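Refund after a console price drop?

trareo_fan
I bought a Trareo console from the Jusitz online store in March for 400 dollars. The same bundle is now listed for less, and they have added a second game to it. Mine is still under warranty but well past the return window. Does Jusitz pay back the difference, or am I stuck? I also want to know if the newer box has different hardware inside or only new packaging.

Posted 6/9/20

El Fassi
Jusitz only matches its own price for 20 days after delivery, so March is too old. I asked them the same thing last year over a headset and got a no, but the chat agent gave me a code for 5 dollars off my next order. Have your order number ready and ask for store credit. Don't say refund, they just paste the policy at you.

As for the hardware, look at the model number on the sticker underneath. If the last letter is the same as yours, it is the same console. The drive size is printed on the side of the box. My save folder has 3,265 files in it and I still have room on the small drive, so I wouldn't pay extra for the bigger one.
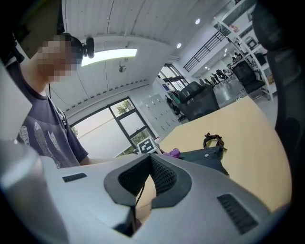
Photo: Trirotis

trareo_fan
Thanks. Last letter is the same on both. I will try the chat tonight.

pixelbarn
prices always drop, just sell it and buy the new one

El Fassi
He would lose money doing that. Used ones go for a lot less than the new bundle, and you have to pay shipping. If you only want the second game, wait for it to go on sale by itself.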